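Drelum shelf-picking cell: setup and care
Monday, August 1, 2022
By Arkix Support

The Drelum cell picks boxed groceries from ordinary store shelving. It ships as a single arm with a two-finger gripper, a wrist camera and the Promesska control box. Most sites have it running in two days.

Setting up the shelves

Bolt the uprights to the wall before the arm is powered. Leave 80 mm of clear height between the tops of the boxes and the board over them, more if the gripper has to come in from above. The arm base sits 600 mm from the front edge of the lower shelf. If you move the base, run the reach check again from the Promesska menu - the old shelf positions won't carry over.

Teach tall boxes and small boxes as separate groups. Boxes packed tight side by side should be picked from the top. Turned boxes are fine as long as the wrist camera has been shown each printed face once, including the sides and the nutrition panel.

Weekly care

Wipe the camera window with a dry cloth. Check the finger pads for shiny spots and swap both pads together. Push each joint cover with your thumb; it should not shift. Cardboard dust collects in the finger slide, so brush it out and don't use oil.

If the gripper stops high over a row, the shelf height is usually wrong. Re-teach the height first and leave the force setting alone.

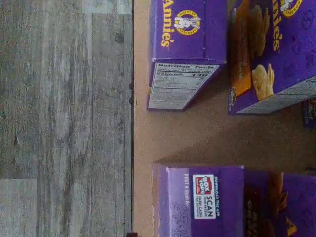

Annie's boxes, with the printing turned sideways.
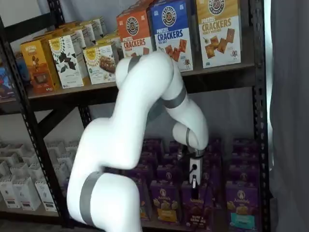 Fakhoury wrote in to say that the finger pads on their cell wore unevenly until the base was leveled again in December, and asked for the leveling step to be moved ahead of the reach check in the printed guide.

Contact Arkix Support | © 2022 Arkix | Back to top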